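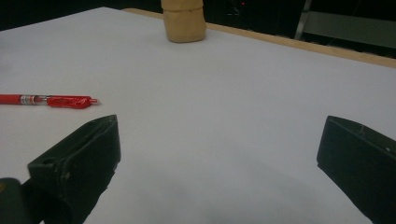

Haltholm pens: hand-held demos, README

Hi! This is the pen set I recorded for Haltholm, our little project on teaching a two-fingered gripper to do desk jobs by showing it. The task is simple to say and fiddly to do: pick up the pen, carry it over to the cardboard cylinder, stand it inside, let go. I held the gripper myself for most of it and Po-yen Yang did the rest (Po-yen is left-handed, so you may notice the approaches come in from a different side).

What you get

There are 1242 demos, each one a single try from open fingers to open fingers. Every demo has its own folder with the video, the finger opening over time and the path of the hand. The camera rides on the gripper, so the fingers are always in view and you see roughly what the robot will see later on. I've kept 200 demos back for testing – please don't train on those, I'd like us all to be comparing the same thing!

How we recorded

Start with the fingers wide apart and the pen lying flat on the white tabletop. The red pen is the one I used most, and it's a shiny thing, so expect highlights sliding along the barrel as the hand moves. The cylinder stands towards the far side. Move at the speed you'd pass somebody a cup of tea. We went much faster in January and the tracking hated it, so all of that went in the bin.

If you drop the pen, carry on and pick it up again. I left those in on purpose and marked them "retry" in the notes file.

Known problems

The room behind the table is dark, and the tracker sometimes loses its place when the gripper tips up towards it. I've flagged 8 demos where the path jumps. The finger opening also drifts a bit in long sessions (Clelel, our logging script, zeroes it at the start and never again – on my list).

Using it

Unpack everything into one folder and point the Plovbridge loader at it. Version 2 of the loader or later, please, as the old one reads the finger opening backwards and your robot will let go when it should grab. Ask me how I know.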